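Accueil Actualités Produits Presse Contact

COMMUNIQUÉ DE PRESSE

Vindov lance Briditlow, un bureau à rehausse vitrée pour les petites chambres

Partages 20 Commentaires 0

Le fabricant de meubles Vindov présente en décembre Briditlow, un bureau blanc surmonté d'une rehausse de rangement. Le meuble s'adresse aux ménages qui installent un poste de travail dans une chambre, un couloir ou un coin de séjour, et qui souhaitent garder leurs papiers et leurs livres à portée de main sans ajouter une bibliothèque.

La largeur du plateau est de 100 cm. La rehausse associe un placard fermé, placé à gauche, et des niches ouvertes de différentes hauteurs. Le dessin est de Shuzhen Long, qui a travaillé sur les proportions de l'ensemble pendant deux ans avec l'atelier Jirnetti.

« Nous voulions un meuble clair, avec des courbes, qui ne ressemble pas à du mobilier de bureau, explique Shuzhen Long. Le verre cannelé laisse passer la lumière et cache le désordre. On peut y mettre des dossiers dépareillés sans que cela se voie depuis le lit. »

La traverse ondulée de la porte et le petit bouton rond en laiton reprennent deux détails de la commode Mao, présente au catalogue depuis plusieurs saisons. Les chants des étagères sont arrondis.
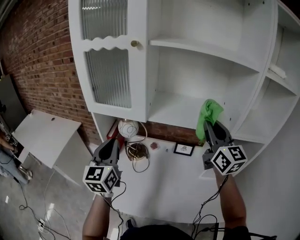
Entretien courant

Vindov recommande un chiffon doux, passé à sec ou à peine humide. Il est préférable de vider les niches avant le nettoyage et de commencer par les tablettes du haut, puis de descendre vers le plateau. Les produits abrasifs et les éponges à récurer sont à éviter, y compris sur le verre. Pour les cannelures, on suit le sens des stries, de haut en bas. Le bouton se nettoie à sec.

La notice, refaite pour cette gamme, consacre une double page au dépoussiérage. « Le service après-vente reçoit beaucoup de questions sur les surfaces blanches — taches de café, traces de feutre, poussière dans les angles, indique Colm Madigan, responsable de la gamme chez Vindov. Nous avons préféré y répondre dès la livraison. »

Prix et disponibilité

Briditlow est proposé au prix de 327 euros, livré à plat avec sa visserie. Le montage se fait à deux personnes. Une première série de 100 exemplaires sera mise en vente en décembre sur le site de Vindov et dans ses magasins. Les commandes passées avant midi sont préparées le jour même.

Contact presse : Colm Madigan, Vindov

Communiqué précédent Communiqué suivant Retour à la liste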